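Home & Daily Living › Small Spaces › Textbook Extracts

CHAPTER 4
Open Shelves, Small Containers

Start with the table. Clear it, wipe it, then look at what has to live on it.
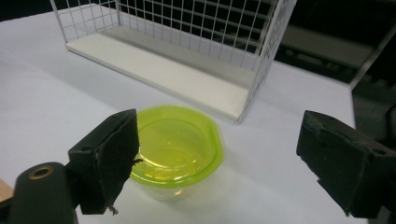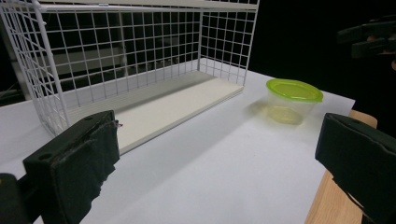 White wire grid, a flat base board, and small plastic pieces in lime green.

R. Rojanasak
Course author, Household Storage, Treslow College

Most kitchens run out of counter before they run out of cupboard. The small stuff does it. Cups, lidded tubs, the jar of clips, the sugar. Each one takes up hardly any room and together they eat the whole work surface. This chapter is about getting that surface back with the cheapest piece of storage there is, a wire unit with a floor in it.

Why a floor? Bare wire is fine for plates and big pans. Not for cups. A narrow base can tip into a gap in the mesh, and anything with a tapered bottom is worse. A flat board fixes that. It also catches crumbs, so plan on wiping it. Once a week is enough in most homes, more if there is toast involved.

Before you load anything, three checks.

Does it sit flat. Press each corner in turn. If it rocks, shim it now, you won't do it later.

Can you reach in from the front. An open front beats an open top wherever there's a wall cabinet hanging over the counter. Turn the unit round if you have to.

Will the lids go on and off while the container is in there. Usually no. So leave a hand's width in front, and take the container out to fill it.

Now the containers. Students always want to buy a matching set first and this is the wrong order. Gather what you have, pair every lid with its bottom, get rid of the orphans. In the Stindberg exercise at the end of the chapter you will do this with a drawer of 24 pieces, and you should expect to throw out more then you think. Then measure the tallest one that is left. Then choose the shelf.

Color is worth a word. Clear or see-through plastic lets you check what's inside without opening it. A bright lid is easy to spot from accross the room, handy in a shared kitchen where each person gets a color. Solid colored tubs look tidy, but label them.

Cups are their own problem. Stored rim down they stay clean inside but trap damp if put away too soon. Rim up they dry better and gather dust. Pick one for the household and stick to it. Wide rims take more shelf than you'd guess, so measure across the top and ignore the base.

Keep daily things at the front edge of the board, weekly things at the back. Anything used less than that goes in a cupboard, no arguments. Nesting is fine for cups of the same shape. Two deep is plenty, taller stacks get knocked over reaching past them.

Terms to know for this chapter: base board, footprint, clearance, nesting, front edge.

You will need for Section 4.1: a tape measure, a damp cloth, pencil and paper, and the Nuvby planning sheet from the back of the book. Copy the sheet first, you'll use it again in October for the pantry unit.

4.1 Measuring the Footprint

Set the unit down where it will stay. Draw round it lightly in pencil.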